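1/ Ok so it's November and I have a candy problem. Bought one of those giant mixed bags from Coste (16 bucks, don't judge) and there are wrappers in every room of this house. Found one in a boot yesterday. My own boot!

2/ So I'm starting a thread on getting the sweets off every surface and into one place. Small project, big feelings.

3/ Rule one – everything goes in a bowl. I don't care if it's a full candy or a wrapper you've scrunched up and forgotten, it goes in the bowl. I picked the purple one with the wide flat rim, my favourite colour and hard to miss on pale pine.

4/ Rule two – no strays on the table. I'm already bad at this one. There's a purple one over near the far edge and I swear I keep leaving them there for later. 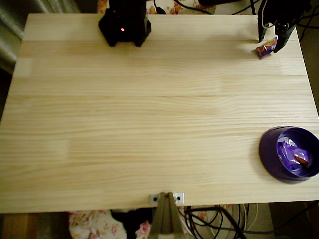
5/ Rule three – wipe the table after. Pine shows everything. I use the Trorkus cloths, 11 in a pack, and go with the grain so the crumbs don't get stuck in the joins. Takes a minute, maybe two if there's caramel involved (there's usually caramel involved).

6/ Someone's going to ask about the flowery fabric with the orange and red. It came from the Vandinov market, 19 dollars, and I'd buy it again in every colour they had. Makes the whole room feel like summer when it's grey out.

7/ Next up is the kitchen drawer. There's a layer of old toffees in there I'm a bit scared of. Will report back once I've had a cuppa and found the good scraper.

8/ Also taking suggestions for a lidded jar, something I can get open with one hand. The Disel one looks nice but the lid is so stiff – anyone got one that loosened up over time?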